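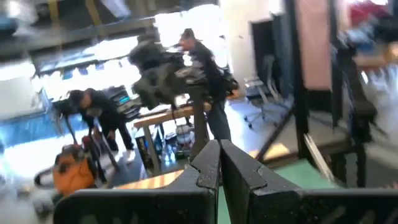

The green work surface, with the striped one beside it.

I've become a bit of a bore about bench covers, so bear with me! For years I worked straight onto bare timber in the garage, and every glue drip and screwdriver slip stayed there for good. Then my mate Shanthi gave me an offcut of green vinyl and I was hooked (Tanvir reckons I'd cover the dog if he stood still).

A few things I've picked up along the way. Go for a plain colour where you do fiddly jobs, as little screws vanish on a pattern. I keep stripes for the spot where I park mugs, rags and the tape measure. Cut the cover 2 cm bigger all round, let it lie flat overnight in a warm room, then trim it with a fresh blade and a metal ruler. Double-sided tape along the edges beats glue, and you can peel it off when it gets grotty.

For cleaning, warm water and a squirt of dish soap does nearly everything. Dried PVA lifts with an old plastic card. Biro is trickier – try a dab of metho on a rag, but test a corner first, because I took the colour clean off my first one. Mine gets swapped every November, before the Christmas projects start piling up.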